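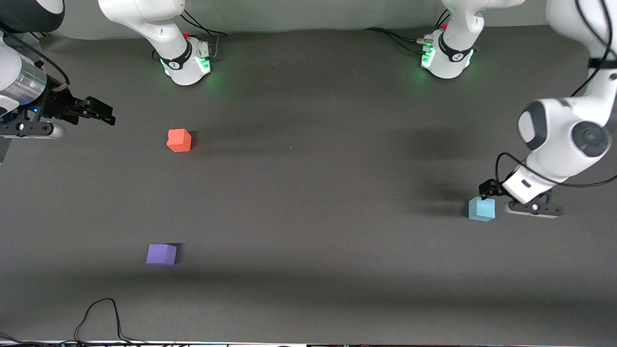 Is it worth to change the gripper on both arms, or can I first try the new one on only one arm?

Efraín Chambi
12th November

I have two arms on one table and I want to compare the Simen gripper with the Huet. My budget is up to 1,050 for everything.

Brestmont_user
Try it on one arm first. Keep the old gripper on the other arm and give both the same blocks, the same speed and the same closing force. I did 100 picks for each side in September and this was enough to choose. Please set the tool weight again in the controller — I forgot it, and my first results were useless.

Flovus
one arm is ok. huet is good

M. at the bench
I agree with the first reply, but exchange the sides at the half. My left arm was calibrated a little worse, and I blamed the gripper for this.

Contact | Copyright | Back to top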